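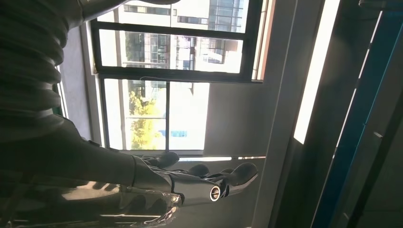
Page 2 of 9

Flumelport Renters Board > Windows, Light & Noise > Black metal frames, would you live with them?

pevulen_pat
Okay, so I'm back with the window question because I still can't decide. It's the big one with the black metal frame, split into panes, and the view is mostly the building across the way – pale walls, row after row of glass – plus that tree in the lower part. I love the tree! When the sun is on it, it goes all green and yellow and I stop whatever I'm doing. But my sister says the black bars make it feel like an office and I should ask the landlord if I can paint them white. Would you?

Odair Vasconcelos
Please don't paint them. I had black frames at my old place on Losis and after a week I stopped noticing the bars, my eye went straight outside. White ones I always see, and I see every smudge on them too. Also paint on metal is a pain if you skip the primer, and you will skip the primer, everyone does.

tan_line
Disagree with Odair, sorry. Black frames are great if you have a park out there. If you've got a big pale office-looking thing filling the top pane, the black just draws a box around it. I'd go white, or a soft gray so it blends with the walls over there.

Odair Vasconcelos
A soft gray would look like you ran out of money halfway through. And how do you know it's offices? Could be apartments.

tan_line
I said office-LOOKING. Rows of glass in flat bands, what would you call it?

Noura Majali
I have the same kind of window and my two cents is to leave the frame alone and deal with the top half. I put up a sheer shade that pulls up from the bottom and then turned it around so it comes down from the top (the brackets fit either way, at least on mine). So the upper pane gets softened and the lower part stays clear for the tree. It took me 2 tries to get it level and I used some words.

pevulen_pat
Oh, I like that. Does it kill the light though? I have a rubber plant that is already mad at me.

Noura Majali
A little in the morning. I moved my plants closer to the glass and they're fine. The fern was dying before the shade so I don't count the fern.

losis_lurker
Has anyone mentioned glare yet? Those windows across the street throw sun right back at you at certain hours. At my place it's 4 in the afternoon all through August and I have to move my chair. Check that before you buy anything. Your shade might need to be thicker than Noura's.

pevulen_pat
I do get some glare, mostly when I'm trying to read. I figured it was just a bright room.

tan_line
Then you want a proper roller shade. Sheer won't touch it. And I still say paint the bars.

Odair Vasconcelos
Read your lease first. Mine said nothing gets painted without a letter, and they meant it – I lost part of a deposit over a closet door.

pevulen_pat
Ugh, fine, digging out the lease tonight. Noura, can you tell me how wide your brackets are? I need to measure before I go to the store.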